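FOR IMMEDIATE RELEASE

26 February 2024

Brollik Opens Small-Kitchen Storage Display in Jidville

JIDVILLE — Brollik, the maker of wooden kitchen storage, has opened a display of its Vaher line at its Jidville showroom. The line is meant for people who cook in small kitchens and keep most of what they use out on the counter. It includes a dish rack, a mug tree and a drawer cabinet, all sold separately.

The company began work on Vaher after a survey of 500 customers in Plaltdale and Jidville. The most common complaint was a lack of cabinet space. The next was plates stacked so that the one you want is always at the bottom.

"People told us they own plenty of storage and still can't put a plate away," said Hannelore Kramer, head of product at Brollik. "We started with the dish rack and worked out from there."

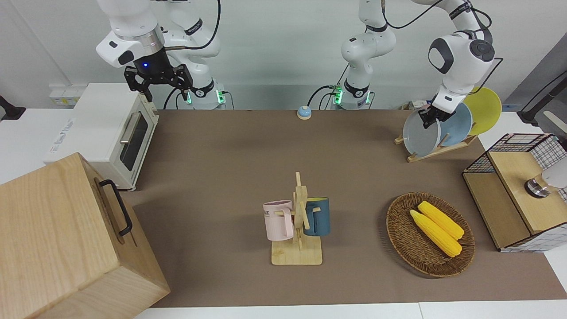
The Vaher dish rack is made for everyday dinner plates and is sold in one size. It has no tray and no separate cutlery cup, which keeps it short enough to stand at the end of a counter. Plates go in on edge between the slats, one behind another, so a row of gray, pale blue and yellow takes up little more room than the rack itself, and each color can be picked out by its rim. That leaves the other end of the counter for a toaster oven. The rack can be used for drying and for storage, and Brollik suggests wiping the slats with a damp cloth once a week.

The mug tree was the second item to go into production. It went through 2 rounds of changes, both to the pegs. Early versions worked well with light cups but leaned when a heavy mug was hung on one side only. The finished tree has a square base and a tall center post, and it can be moved with one hand when the counter needs wiping.
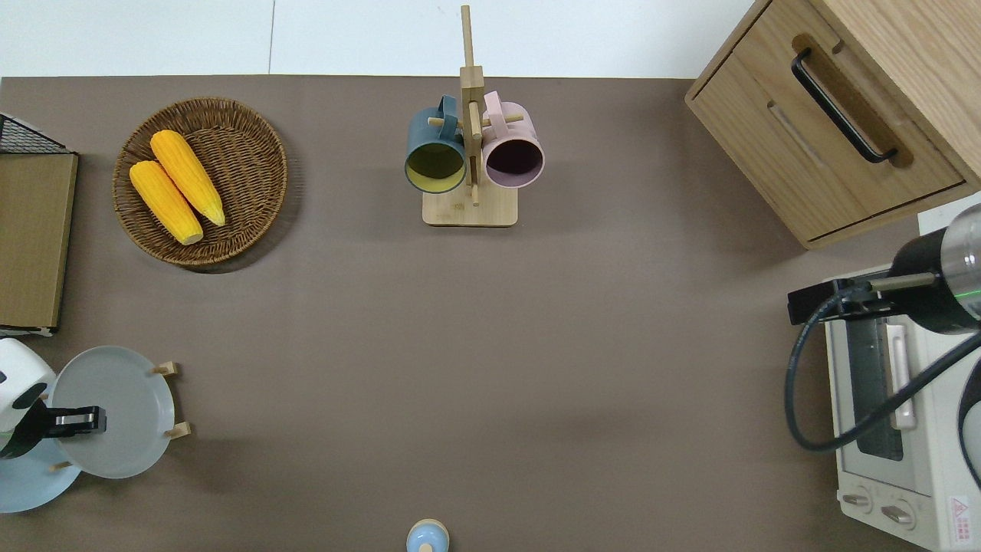
Mug tree with two mugs, shown with a woven basket of corn and a wooden dish rack.

Showroom staff have set out the pieces with ordinary kitchen goods so that visitors can judge the size of each one. Visitors are welcome to bring a plate or mug from home and try it. Plates with a very deep rim may not fit the rack, and Brollik would like shoppers to find that out before they buy.

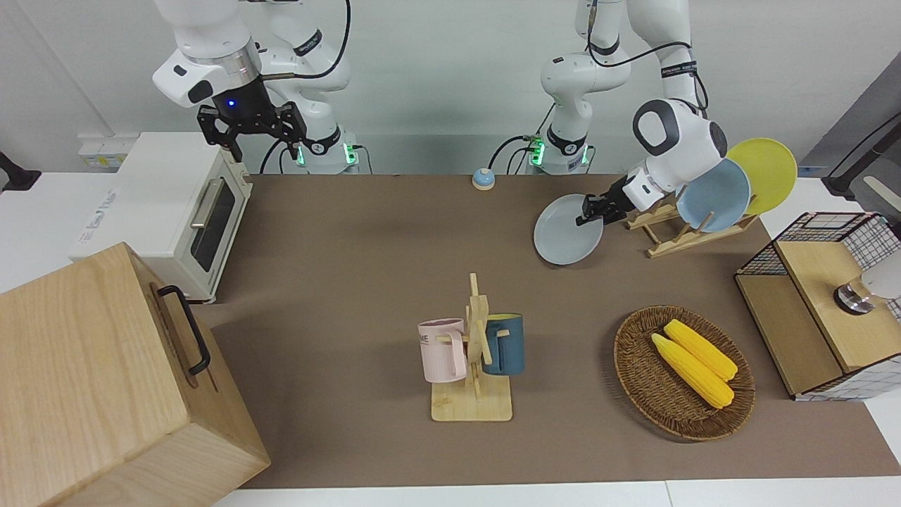

Plate color was another subject in the survey. Many households said they no longer own a full matching set and have stopped trying to. Brollik has kept the wood of the rack light and plain for this reason, and the display follows suit with mixed plates: the blue and the yellow stand together in the rack, the yellow a little higher, and the light gray one is held in front of them. The company does not sell plates and has no plans to.

The drawer cabinet completes the line for now. It is meant to stand on a counter or a sturdy table and hold the small things that collect near a stove, such as tea towels, clips and measuring spoons. 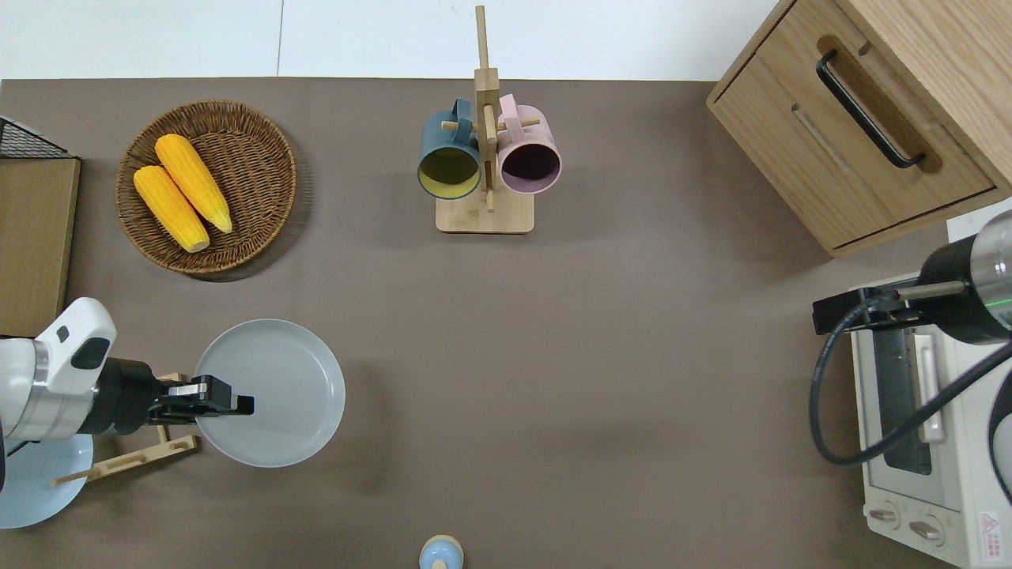 Brollik made 3,116 pieces in the first production run, counting all items in the line. A second run is planned if spring orders call for it. Stores in Plaltdale will receive their stock after the Jidville showroom — delivery dates will be sent to each store directly.

"We would sooner sell someone the one piece they need," Kramer said. "If the mug tree is enough, buy the mug tree."

The display is open during normal showroom hours, and no appointment is needed. Care sheets for the Vaher line are available at the front desk.

About Brollik
Brollik designs and sells wooden storage for home kitchens. The company is based in Jidville.

Media contact
Hannelore Kramer
Brollik, Jidville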